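Forum home > Simulation and robotics > Events and demos

What should a simulated kitchen demo show at an open day?

Posted by Roxana Marulanda on Jul 14, 2025
Tags: open-day, simulation, manipulation, cloth

Our department at Tronau has an open day coming up and I have been asked to run a station with a simulated arm in a kitchen. The slot is 14 minutes per group, groups of up to 16 people, mostly parents and school students. No hardware is available, so everything runs on one workstation with a projector.

In February I went to the open day at Wirnero, where they had a similar station. Visitors watched a single arm work over a countertop with a few loose objects and a cloth. I liked the setup but could not hear most of the commentary. What I want to know:

How much of the session should run live, and how much from a recording?
Is one camera view enough?
Is it worth including the cloth? Ours takes a long time to settle and the contact shadows look wrong.

I have read the older thread on projector settings and that part is solved.

Martim Vieira
Accepted by the poster

I ran the kitchen station at the Bunnag site for two open days. In order:

Live or recorded. Start with a recording, then go live for the last third of the slot. A live reset between groups took us 2 minutes, and that has to fit inside your 14. Fix the random seed for the live part so that the objects spawn where your commentary expects them. Keep the controller window off the projector.

Camera views. Use at least two. A wide view tells people what the arm is standing next to. A close view from beside the arm tells them how far the fingers are from the counter, and that was what most visitors asked about. From the wide view alone, people could not judge whether the gripper was touching anything. The two views below are from our station. Note how much of the close one is taken up by the arm's own link - if I set it up again I would move that camera out by half a link width. 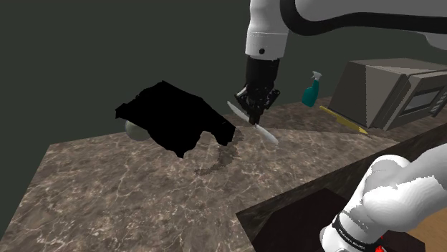
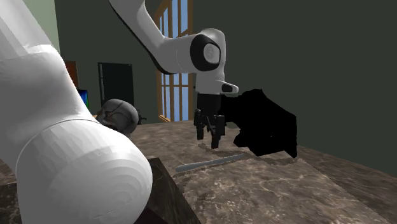 Simulated kitchen counter, two views: utensil held in the gripper (first), fingers open above the counter (second).

Cloth. Leave it in if your physics step can afford it, but do not make it the task. Cloth is the object most likely to look wrong on a large screen. The edges go jagged when the mesh is coarse, and it can look as though it hovers over the stone. Check these before the day:

Contact offset: reduce it until the visible gap closes, then run ten resets to confirm the cloth does not sink through the counter.
Mesh resolution: raise it only for the recorded part.
Material: avoid plain black. With no shading on the folds, people read it as a hole in the picture.

For the task itself, pick up one long utensil and put it down again. It is easy to follow from the back row.

Sơn Cao

Agree with most of the above. We did the recorded part at Tetska with a text overlay naming the current step (approach, close, lift, place) and it saved a lot of talking. Font has to be bigger than you think. I would skip the cloth completely for a first open day.

Also log the frame rate. Ours dropped when the second view was enabled and the arm appeared to move in steps. Rendering the second view at half resolution fixed it.

Prasert Kongkaew

why not just rent a real arm for the day

Comments

Roxana Marulanda: Thanks, both. The gap under our cloth was the contact offset, left at the default. I will keep the cloth at the side and use a spatula for the task. Renting is not in the budget.

Martim Vieira: Fine. If the spatula slips in the fingers, raise the friction on the pads before you touch the grip force.

Ingvar Brøndum: Does the fixed seed survive a restart of the simulator? In our version it did not.

Martim Vieira: It did in ours, but it had to be set before the objects were loaded.

Viewed 1444 times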